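Toreddale Toy Library – minutes of the meeting held on 22 Feb 2022

Apologies were taken, and everyone was very glad of the tea. The minutes of the last meeting were agreed after a small correction to the spelling of Lolulby.

Item 4, baskets and small toys. We had a long and really rather happy talk about the little soft toys, which do so like to wander off to the bottom of the big boxes. It was agreed that they should live in wicker baskets from now on, a few to each, so that small children can see what they are choosing.
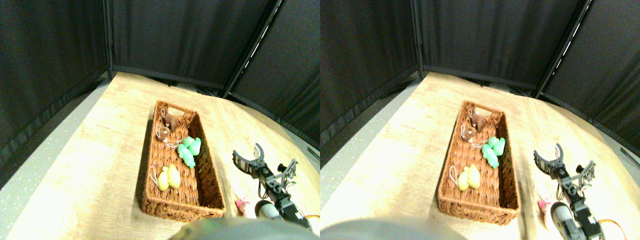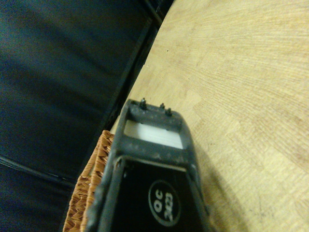
The price from Tsakiris for more baskets came to 49 pounds for 2, and the meeting thought this fair, though a kind word will be had about delivery. Any string loops on toys are to be checked before lending – long ones will be snipped and sewn down.

Item 5, money. The Wumison grant of 400 pounds has arrived, and our warmest thanks will be sent.

Item 6, spring opening. Put off to April, when the hall heating should be mended. Offers of cake to the secretary, please.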